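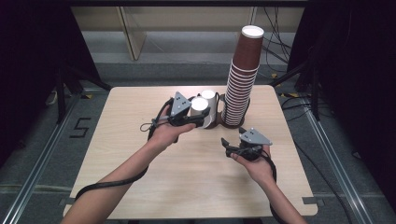 Cup station, bay 5. Left gripper closed on two white cups, right one open.

Thread on how we keep the Pisurau handheld pair running on the cup station. Mostly notes to self, posted so the Northorpe people stop asking me by email.

1/ The pair is two handheld grippers, one cable each. Each has a gray triangular marker plate on top with a pattern of small dark holes. Tracking reads the plate, so most of what looks like a gripper fault is a plate fault.

2/ Check the plate first. Hold the body, push each corner with a thumb. Any movement at all and the pose drifts when the wrist turns. Tighten the screws in rotation, a quarter turn at a time. Do not run one screw all the way down, it tips the plate.

3/ If a plate has been off, the offset in the config is wrong. Redo it. The Candwood script wants 300 samples with the gripper held still, then 1000 with it moving through the whole work area. People skip the second part and then report that the left hand is fine near the table edge and bad in the middle.

4/ Wipe the plates with a dry cloth. No alcohol. We had a set go shiny in April and lost tracking under the side lights.

5/ Cables. Run them back along the forearm and off the near side of the table, with a loop of slack at the wrist. Too tight and the connector takes the load on every reach. Too long and the loop sweeps the cups.

6/ The connector is the weak part. Symptom: jaw position freezes for a moment, then jumps. Swap left and right cables. If the fault moves to the other hand, it's the cable. If it stays, open the gripper and reseat the board end.

7/ Jaw zero. Close fully on nothing, set zero. Open to the stop, set max. Do it at start of shift and after any finger change. Reading on our left one was off by 3 mm for a week from a zero set with a paper cup still in the jaws.

8/ Fingers are black and they hide wear well. Run a nail along the contact face. If you feel a step, replace both, never one.

9/ Cup stack. Brown cups stand in the round holder at the back of the table, white ones go out front. Push the stack down into the base before each run. A leaning stack gives you two cups per pull, and then the log is full of retries that have nothing to do with the gripper.

10/ The table is not bolted down. Line it up between the floor rails before calibrating. If someone has leaned on it, line it up again.

11/ Count on the left unit is at 3799 closes since the last finger change. No step on the contact face yet. Right unit gets less use and I haven't logged it properly.

12/ Asked before: yes, the Trindade plates fit the same holes. No, you can't mix them in one pair. The dot patterns clash and the tracker swaps hands without raising an error.

13/ Spare cables are in the drawer under the config PC. Put the dead ones in the bin, not back in the drawer.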